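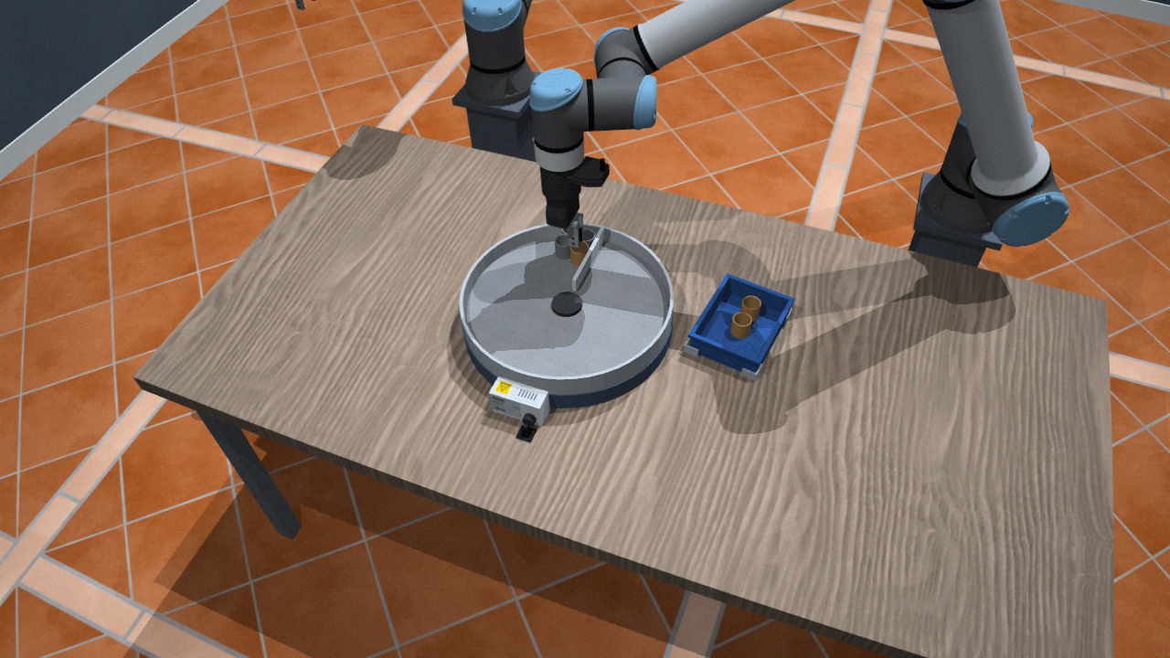 2 min read

August 2024

I have stopped believing the word "success" when a simulator prints it.

The Huvimov cell is simple enough on screen. Two arms behind a table, a round feeder with a divider across part of the pan, orange-brown cups that go into the blue tray, grey cups that stay where they are. We ran the pick 751 times over one long night and the log said every single one passed. People were pleased. I was asked to write it up for the Abu Hammour install and I said I wanted to read the log first, which did not make me popular.

What bothered me was the cups near the divider. Look at how little room the fingers have there, with grey cups close by and a metal wall right beside them. I have worked on real feeders, and a real gripper in a gap like that bumps something sooner or later. Ours never did. Not one contact with the divider in the whole log.

So I went looking, and found that contact between the fingers and the divider was switched off. It had been switched off in May, when somebody was chasing a jitter problem in the pan and wanted the noise gone. Fair enough for an afternoon. Then the setting got saved into the base file and every run after that used it. The fingers were free to pass straight through the metal and the checker only cared whether a cup ended up in the tray.

I turned it back on and reran the lot. 205 failures. Most were the finger catching the divider on the way down. In 16 of them the arm kept pushing after it hit, because the force limit was set for lifting and had no say during the approach. Those are the ones I lose sleep over. On a real cell that's a bent finger if you are lucky, and a hand in the wrong place if you are not.

The proposed fix is to come in from a steeper angle and stop the feeder with the cup farther from the divider. Maybe. It brings the failures down to 54, and I've been told that is "basically solved." I don't think 54 is basically anything. The approach force limit is in now, and I made them put it in before touching the angle.

The Kukthorpe team uses the same base file, by the way. I've written to them twice. If you pulled a copy after May, check your contact settings before you trust a green log.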